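10 March 2020

Kitchen corner, continued. I said in February that I would write down where everything lives so that Marlene and I could stop having the same conversation every morning, and I've finally sat down to do it, with tea, and with the page of Theda's old notes open next to me (thank you, Theda, your handwriting is a trial but your notes are lovely).

Washing up first. Roy would like the bowls done before the spoons and I would like it the other way round, and after 4 goes each we have agreed to leave it to whoever has the sponge. Bowls go to the right of the sink, spoons near the front edge of the counter where a hand falls on them naturally. I do want the sponge kept at the front right corner of the sink and not down in the basin, where it goes horrid in a day or so and then Sabina has to smell it, poor thing, as she is always in before the rest of us.

The soap bottle stays at the back by the taps. I tried it at the front for a week and knocked it over more times than I care to put in a notebook that Dörte reads. The clear one is much better than the old Gomen bottle, by the way - you can see when it's getting low, and I've put a refill on the Leung order, line 174, in case anyone goes looking for it.

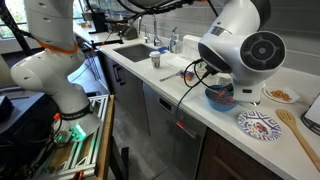 Cups are still a muddle. Paper ones with lids get put down in front of the sink and then everybody is too polite to throw away somebody else's coffee, so they sit. I propose that a paper cup left past lunch is fair game, and I'll say so at the Bostness meeting if I remember. The small white cups are a different matter and should be washed and kept, please, we are fond of them.

Still to do: ask Dörte whether the Ponmont tea towels ever came, find a proper home for the spoons, and measure the shelf above the dishwasher cupboard in the back room, which Marlene thinks is 634 mm and I think is rather less.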